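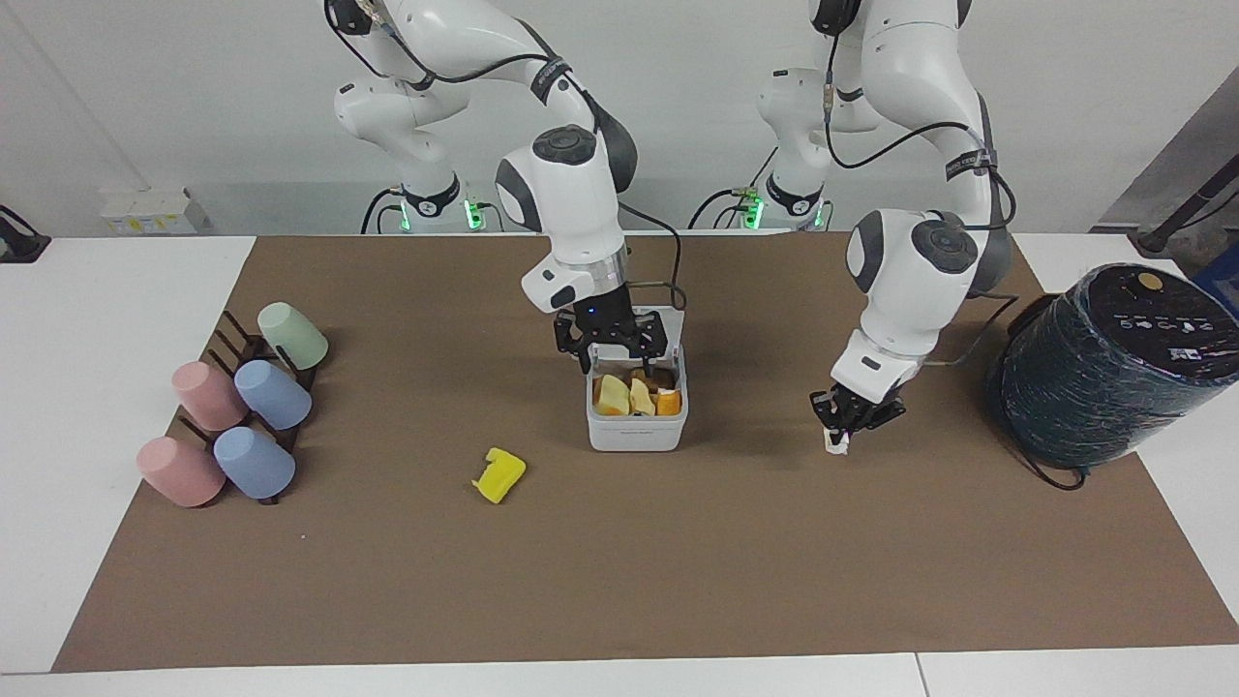

A reader wrote in after the April post to ask why the budget had one line for "arms" and nothing under it, and whether two arms on a table really cost two times one arm. The reader had priced a single-arm cell and was planning to double it.

Doubling is close for the arms themselves and wrong for almost everything else. I have now been through the exercise twice, once for a single arm and once for the pair, and the notes below are what I would want in front of me before sending out a request for quotes.

Arms and grippers. We collected quotes from Sustero and Drurko. Both sell the arm and the gripper as separate items, and both leave the gripper off the first page of the quote. Ask for a total with a parallel gripper, wrist cable and mounting plate included. Sustero's price looked lower until the plate and cable were added. After that the two were near enough that delivery time decided it. Sustero said 6 weeks and we got 6 weeks.

Spares. Buy finger sets with the arms. Food and dish work is hard on fingers, and the pads pick up oil. I budgeted one spare set per arm and would now budget two. A spare wrist cable is also worth the money. The cable has to loop outside the forearm with enough slack for the full elbow range, so it is the part most likely to catch on something.

Table. This was the line I got most wrong. The bases stand at the back and the arms reach forward over the work, so depth matters more than width. We priced one deep table and ended up with sections butted together, which was cheaper and could be carried up the stairs. The seam does no harm under a mat. Check the load rating where the bases sit, and use the moving load, which will be higher than the static weight on the data sheet.

Mat. Buy one large mat in a plain color. I had $180 down for the mat and all the props and it was enough. Don't let this line grow.

Props. Food containers, plastic cups, a drying rack with pegs, cloths. Ordinary kitchen stock is fine, but buy duplicates at the same time. Cups get discontinued, and a replacement with a slightly different rim means teaching the grasp again. Pastel cups are easy to tell apart on a brown mat and cost the same as clear ones.

Power and cable runs. Two arms need two controllers, and ours went on separate circuits. An electrician was not in the first budget. Cable ties, floor covers and a second power strip were not in it either. I now carry $1,000 for this line and expect to spend all of it.

Software. Sastura licenses its motion package per arm, with a separate fee for coordinated motion. Aoki licenses per workstation. With one arm, Sastura is cheaper. With two, Aoki is, unless you never need both arms to share the same space. We do. One arm working at the container while the other handles a cloth is a normal case for us, and the planner has to know about both.

Labor. Setup for one arm took two days. The second arm took four more – most of that went into calibrating one base against the other, then repeating it after the table sections shifted. Bolt the sections together first.

To the reader's question, then: double the arm, gripper, spares and controller lines. Leave table, mat and props as single lines sized for the larger reach. Get a new quote for software. Triple the setup time.

Still open is the service contract. Sustero wants it signed within the first year, and I have not decided whether it pays for itself with two arms of the same model and a shelf of shared spares.

Last updated 7/29/25

This site uses cookies to remember your reading preferences. Accept | Manage settings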